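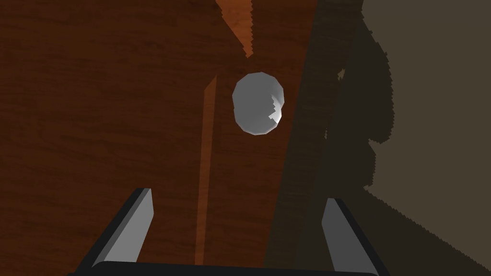

Zeleke Airfield: Runway Survey and Summer Access

The Dirnotetti Aviation Heritage Society has completed its survey of the former Zeleke airfield. The grass runway was measured at 924 meters, and the line of the old perimeter track was confirmed on the northern side.

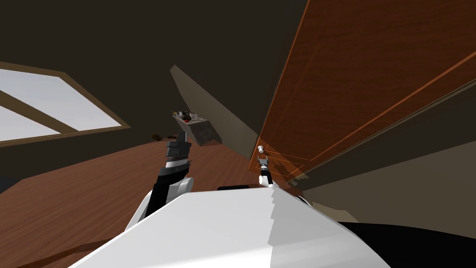
Survey leader Zewditu Kumsa reports that four of the original dispersal bays can still be traced – two of them under farmland near the Sotus road. The findings have been compared with more than 200 pages of station records, and a full report will be issued to members in July.

Members who wish to walk the site must register with Sosina Kumsa. Groups are limited to 10 persons, and the landowner asks that all gates be kept closed. The eastern boundary remains off limits until drainage work is finished.
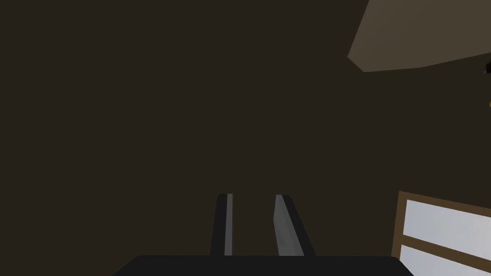
Interior view with dark brown wall.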